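Home Archive About Contact

Packing for Rashti in April

Last updated in April

I spent a week in Rashti and packed badly for it. The town sits high up, and the forecast I looked at was for Nusden, down in the valley, where people were eating outside. By the time the bus pulled in it was dark and windy, and I had one thin sweater on.

The bus from Nusden costs 300 at the window and takes most of the afternoon. Sit on the left if you can. There is one stop, at Jarnar, long enough for tea and a toilet.

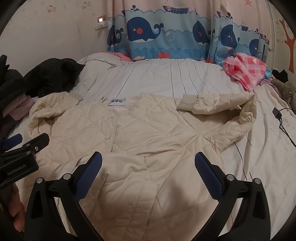 Layers worked better than anything heavy. Mornings were cold until ten or so, then I was carrying everything over my arm until the sun went behind the ridge. A hat would have helped. I bought wool socks at the market and wore them every day.

I stayed at the Mekis guesthouse, room 20, at the back. The heating comes on at six in the evening and goes off before breakfast — ask for a second blanket when you check in. They wanted 4000 for the week, paid in cash, and the nearest machine was out of order both times I tried it.

The walk up to the old wall starts behind the school. I counted 1438 steps on the way down. The top part is loose stone and I would not do it in the rain.

I'll write up the food separately.

12 shares 3 comments

Older Newer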